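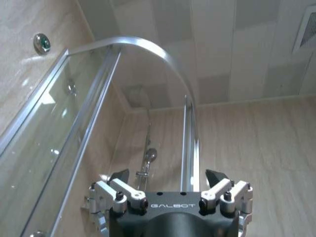

Visit report: Arkedus collection site, bathroom station
21 October 2021
Prepared by Bezawit Negash for the manipulation group, Skorberg

Purpose of the visit was to see how Arkedus gathers demonstration episodes for household tasks, and whether their procedure can be copied at our own site before we order a second batch of data. Ayantu Ayele came with me. Our host was Berhanu Nigatu, who runs collection. Kalkidan Yimer handles labeling and joined us after lunch.

## Site

Arkedus uses furnished rooms instead of mockups. We spent most of our time at the bathroom station, a small room with a corner shower. Nigatu picked it over two larger bathrooms on the list. His argument is that a policy trained only in open rooms learns approach paths that a real bathroom doesn't allow. The curved enclosure also puts glass and polished metal in the wrist view for most of an episode, and he wants that in the data from the start.

Lighting is set once at the start of a session and logged. It is not changed during a block of episodes. Variation comes from running blocks under different settings.

## Procedure

An operator teleoperates the arm. A second person resets the station and calls the start. Each episode goes through these steps:

1. Reset to a start pose drawn from a list of 4.
2. Operator confirms the wrist stream is live and the clock is synced.
3. Task prompt is read aloud and stored with the episode.
4. Execution, with no pause longer than the limit in the task sheet.
5. Operator marks success, partial or failure. The mark is checked later.

The prompts for this station include approaching the enclosure, moving along the glass, and picking up and draping a towel. Free-space approaches are recorded as episodes of their own. Ayele asked whether these were worth the storage. Nigatu said the first model was weakest before contact, and that they now hold 200 approach-only episodes for this room.
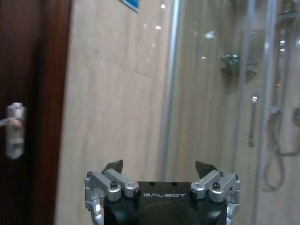 Failed episodes are kept. They get a cause code from a short list (missed grasp, slip, contact with fixture, operator abort, other). Yimer would like "other" removed, as operators use it too freely. I agree with her; our own logs have the same problem.

## Towel task

The target for the towel task is 1,000 accepted episodes. 800 had been accepted when we visited. Yimer expects the rest to go slower because the remaining start poses are the awkward ones.

Points noted:

- Grasp location is left to the operator. The task sheet only says that the cloth must be held between both fingertips before transport begins.
- The towel is dropped by hand at reset, never folded. Fold state is not labeled.
- A white towel saturates easily against beige walls. Exposure is locked for each block, and clipped episodes are rejected by script. 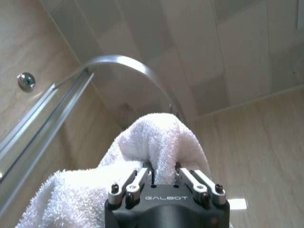

- Once cloth is in the jaws it can hide a good part of the wrist view. The external camera is treated as required for transport, and an episode without it is dropped.
- Gripper width is recorded at every step. Force is not. Nigatu considers this the main gap in the set.

## Labeling

Yimer's team segments each episode into approach, grasp, transport and release. Boundaries are placed by one labeler and reviewed by another. Disagreements go to Hamdia Lencho, who also maintains the task sheets. The labeling tool is Ukow. It scrubs quickly through two streams at once but exports only whole blocks, so a single corrected episode means exporting the block again.

## Follow-up

- Request the task sheets and cause code list from Lencho.
- Ask for ten raw towel episodes, failures included, to test our loader.
- Check whether our gripper logs width at the same rate as the wrist stream.
- Ayele to draft a bathroom station plan for the Alemayehu building.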